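Quilt Guild, August minutes

Gobnait Breathnach typing, so blame me for spelling! Started at 7 with 12 of us and two pies. We have $159 in the bank after hall rent.

Backing fabric: long talk about florals. I like them pale, Olar wants brighter.
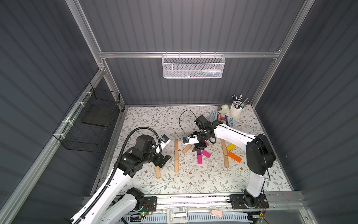 Pale floral sheet on the tabletop.

Motion to buy one bolt passed — I voted yes, obviously. Next up was the raffle, and we argued over
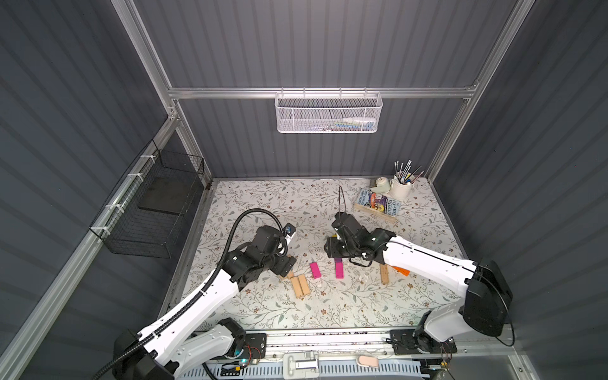
ticket prices for ages (a dollar won, thank goodness). I'm getting 52 books printed at Jurkia.

The Prilladance bus trip still needs a driver. I'll ask again next month.
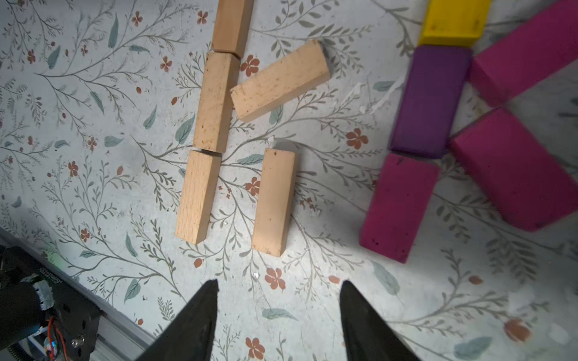 Next meeting

Same room, 7 pm. Bring scissors.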